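Planning and Buying Equipment for a Robot Workcell
Course handout, Unit 4: Budgeting
Damance Technical Program. Revised 12 Dec 2025

We use cookies to remember your settings on this site. By continuing to browse you accept our cookie policy.

This handout covers the money side of setting up one tabletop arm. Read it before you start the Pludley worksheet. The worksheet assumes the arm has already been chosen and asks you to plan everything else.

Tabletop handling work, one arm with a gripper:

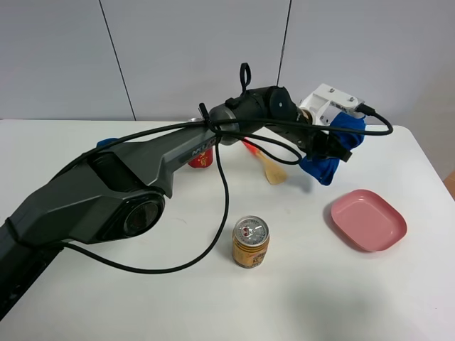
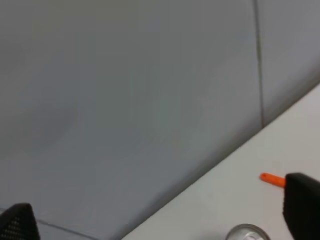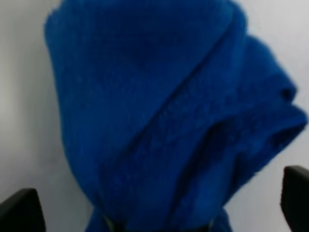
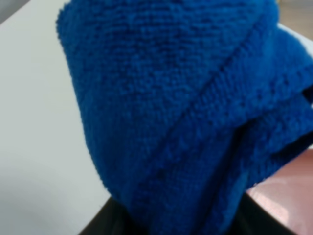

What should be priced first, the arm or the gripper?

Price the gripper first. The parts you need to pick up decide the gripper, and the weight of the gripper plus the part decides how much arm you need. Groups that start with the arm often have to change it later.

1. Sort the budget into lines

Use four lines on the worksheet: arm and controller, end of arm, work area, and running costs. The end-of-arm line takes the gripper, its bracket, spare fingers, any camera fitted near the wrist, and the cables that serve them. Cables are easy to forget. They have to be long enough for the arm at full reach, and they wear out sooner than the arm does.

The work area line takes the table, wall panels, lighting and mounting hardware. It also takes the objects you practice on. Cans, plates and cloths cost very little, but write them down anyway and buy duplicates of each one so that a damaged item can be replaced by the same thing.

2. Soft and hard items

A can keeps its shape and a towel does not. If your task list has both, say so when you ask for a quote. A supplier who hears only "small household items" may quote a gripper that does well on rigid parts and poorly on cloth. Ask for a trial with your own items before you sign.

3. Worked figures

The Serrano cell in the worksheet has $3,000 for the end-of-arm line. The gripper and bracket take $2,000. Spare fingers are $113 a set, and the plan calls for two sets, which comes to $226. That leaves $774 for the camera, cables and fasteners. Shipping is charged to the same line, so get that number before you spend the rest.

Running costs are planned over 12 months. Put staff time in here, including time spent resetting the table between runs. Many first drafts leave that out and come in far too low.

4. Quotes

Get written quotes and check that they cover the same things. One of the two Carnerska quotes in your packet includes the controller and the other does not, so the totals cannot be compared as printed. Look for these points:

Delivery time and who pays shipping
Length of warranty, and whether the gripper is covered
Price of spare fingers and cables
Whether setup and training are included
Software fees after the first year

5. Order of buying

Order the item with the longest delivery time first. Tables and panels can usually wait until the arm has a ship date, but measure the room before anything is ordered. If your funds must be spent by the end of September, count back from the delivery date, not the order date, and check with the purchasing office which of the two they go by.

To hand in: the completed worksheet, a one-page note on the Carnerska quotes, and a list of anything you left out of the budget and why. Show your arithmetic on every line.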